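Equipment plan for the Helluslow bench: small parts handling

Print | E-mail

2026-06-08
By Hanna Chornovol

The Helluslow workshop is planning its next round of equipment for small parts handling. The job is simple to describe. A drawer comes out of a parts cabinet, something is taken from it or put in, and the drawer goes back. We want an arm to do it by the end of the year, and we are using hand-held grippers to work out how.

The notes on this page go with the budget request. They are grouped by what we would be paying for, starting with the dearest item. Prices are in dollars and include freight to Helluslow unless the entry says otherwise.

The arm

We have a quote from Drinik for the hire of a bench arm. Hire is $3,148 for the first term, with the controller and stand included. The stand bolts down, so the bench has to be the right one before the arm arrives. Delivery is in July if the order is in on time.

Buying outright was looked at and put aside for this year. The purchase price is well past what the workshop can sign for on its own, and we don't yet know how much reach we need. Drinik will take part of the hire off the price if we buy the same unit later. That offer is in writing and should be kept with the quote.

The Wulter arm is the other one we considered. It has the longer reach, but the stand is a separate item and the controller needs its own cabinet. There is no room for that under the bench as it stands. If the bench is moved to the back wall, the Wulter could come back into it.

Hand-held grippers

A second hand-held gripper and a set of spares comes to $1,284 from Ueda. We have been working with one, and when it is down for a repair the whole job stops. Two would let us keep going, and would also let a second person learn the work.

Both need to be the same model. Mixed finger lengths mean the recordings from one are no good with the other, and then we have paid for the time twice. Ueda has the model in stock. The spares include fingers, screws and threaded inserts.

Please check the inserts on arrival before anything is assembled. Replacing one later means heating it out of the arm of the gripper – slow work, and easy to spoil the part.

Finger pads

Pads are the item we underestimated last year. The budget had them under sundries and they were used up well before the year was out. They now have their own line, at $215.

The pads have to be flat and have to grip smooth plastic without marking it. Harder rubber lasts longer but slides on a thin drawer rim. Softer foam holds well and frays at the edges. We will stay with the softer pad for now and change it more often. Anyone changing a pad should change both sides together and write it on the sheet beside the bench.

Cabinets and drawers

Parts cabinets are cheap next to everything else here. We have allowed $90, which covers another organiser of the same kind and a few loose drawers. Clear drawers are worth having. The person at the bench can see the cabinet through them, and the contents will show without opening the drawer.

Clear plastic does make more work on the camera side. A see-through wall over a bright background is harder to pick out than a solid one, and any arm we hire will have to cope with it. Drinik has been told this and has asked for sample recordings. We should send them drawers of this type and no easier ones.

The cabinet will also need holding down. An arm pulling on a tight drawer can bring a light cabinet forward with it. Brackets can be made in the workshop from stock, so there is no line for them.

Bench surface and lighting

The bench keeps its matte white top. It takes a soft shadow well, which helps a person judge how far a drawer is above the table. Gloss was tried and gave too much glare. No cost this year apart from cleaning.

Lighting is still open. The bench itself is bright enough but the room behind it is dark, and the difference may be a nuisance once fixed cameras go in. We would like to leave this until the arm is on its stand. Buying lamps now would mean guessing where they go.

Drawer work at the bench

A clear drawer out of the yellow organiser and above the white tabletop, seen between the two black fingers of the hand-held gripper. Note the padding on the right-hand finger, slightly worn and uneven along its edges, and the brass insert set into the arm on the left. The raised rim and the small ledge along the front of the drawer are the parts to keep in mind when choosing finger width.
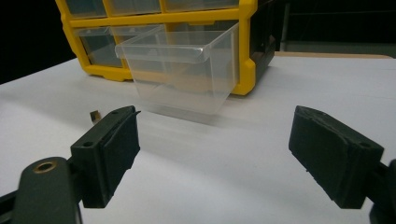 Order of purchase

1. Pads and the second hand-held gripper go first. Both are within the workshop's own limit and can be ordered as soon as the plan is signed.
2. The organiser and loose drawers go on the same order form, to save a second freight charge.
3. The arm hire goes in once the bench position is settled. Measure from the wall to the front edge of the stand, with the stand doors open.
4. Lighting is held over.

Not included

Staff time is charged elsewhere and is not in these figures. Neither is the computer, which is already paid for and has enough storage for this year's recordings. Insurance on a hired arm is the one thing we are still waiting to hear about. Drinik says the hirer covers it from the time it comes off the truck – our insurer has the question and has not replied.

Training on the arm is part of the hire. It is one session, on site, for up to four people. Extra sessions are charged by the visit, so those who will be using the arm should keep the date free once it is set.

Changes to this plan should come to me in writing with the item heading at the top. Corrections to prices need a copy of the new quote.

Related items

Bench booking sheet for July
Quotes received: Drinik and Ueda
Replacing finger pads on the hand-held gripper
Wulter arm: stand and controller dimensions
Helluslow workshop floor plan, current version

Print | E-mail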